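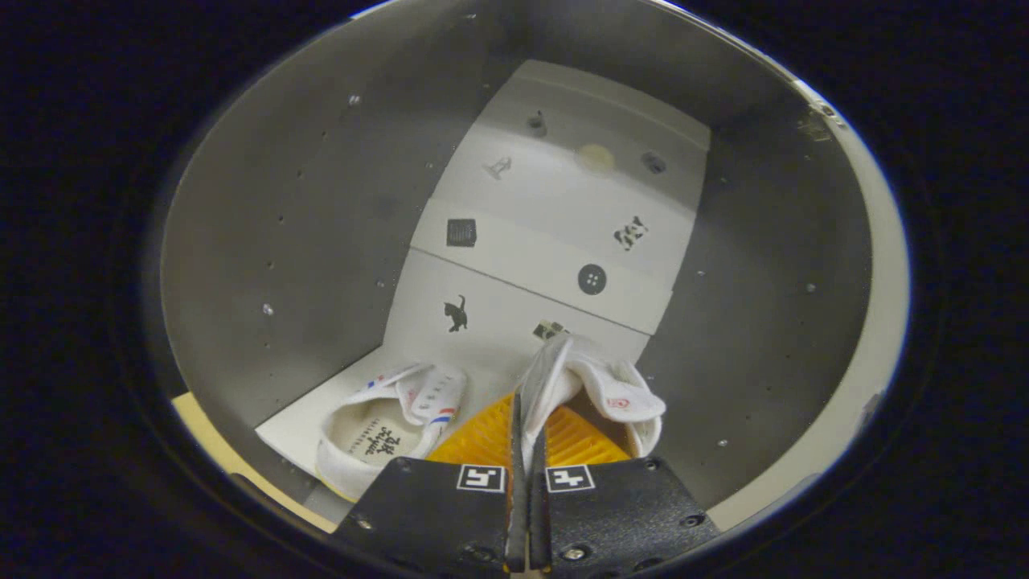
Flullard Shoe Reuse
Minutes of the monthly staff meeting
2019-08-18, sorting room, upstairs

Chair: Balakrishnan Iyer
Present: sorting team, collections, shop, repairs bench
Apologies: evening cleaning shift

1. Minutes of the July meeting

Agreed as correct with one change. Under item 4, "laces to be thrown away" should read "broken laces to be thrown away". Good laces are kept and go in the lace drawer.

2. Matters arising

The second sink is now working. The cold tap is stiff and Collections will look at it.
Labels for the top shelves have been printed but not put up. Carried over.
The key to the side gate has still not been found. A new one has been cut and is on the hook by the stairs.

3. Collections

1,444 pairs came in during July. Of these, 735 were fit for the shop after cleaning. The rest went to repairs or to rag, apart from a small number still waiting to be looked at.

The collection point at Vieira Road is overfull by the middle of each week. Collections asked for a second bin there. Agreed. The bin at the swimming pool is hardly used and will be moved.

People are still leaving shoes outside the door when we are shut. A bigger notice with the opening times will go up at eye level. Repairs asked that it should not cover the window.

4. White trainers

The shop reported that white trainers sell faster than anything else on the shelves but come back to the sorting room more often, usually for marks on the sole edge or a grey collar. There was a long discussion about whether this was a sorting problem or a cleaning problem. No agreement on that, but the following was decided:

White uppers are to be cleaned separately from dark shoes, with clean water and a clean cloth.
Laces come out before cleaning and are washed in the net bag.
Coloured soles are to be brushed dry first, working along the tread. Patterned treads hold grit and a wet brush only pushes it further in.
Insoles that lift out are to be taken out and aired. Glued insoles are wiped and left alone. Printing on the insole should not be scrubbed, as buyers look for it.
Soft collars are to be stuffed with plain paper while drying. Newspaper is not to be used in white shoes.

The repairs bench asked for a word on yellowed soles. The whitening paste from Rondimora has been tried on a few pairs and the results were uneven. It will not be reordered for now. The open tub can be used up on shoes already marked as seconds.

5. Keeping pairs together

Eight single shoes were left over at the end of last month. Most turned up later in the wrong crate. From now on both shoes of a pair stay together at every stage, including on the drying shelf. If one shoe needs more work, the other waits with it.

Sorting asked if pairs could be tied by the laces. Shop said this leaves creases in the tongue. Elastic bands were suggested and will be tried for a month. Collections will order 800 of the wide ones from Bekavent, who supply our bags.

Odd shoes are kept for 20 days and then go to rag.

6. Pricing

Shop would like the sorting team to stop writing the size on the sole in pen. Sticky labels only. The roll of labels is in the drawer under the till.

Children's shoes stay at the present price. Adult trainers in very good condition can go up by a pound. Balakrishnan will change the price list by the door.

7. Room and shelves

The bottom drying shelf sags in the middle and should only take children's shoes until it is mended. The floor mat by the sinks is to be hung up at the end of each shift. Cardboard is to be flattened and taken down the same day, as the landing was blocked twice in July.

8. Any other business

The kettle has been replaced. Please do not fill it past the line.
One of the sorting team asked about swapping shifts. This can be done on the sheet without asking, provided both names are written in.

Actions

Collections: second bin at Vieira Road, move the pool bin, order elastic bands, look at cold tap.
Sorting: put up shelf labels, start separate cleaning of white uppers.
Repairs: mend bottom drying shelf, use up paste on seconds.
Balakrishnan Iyer: price list, notice for the front door.

Next meeting: same room, date to be put on the board.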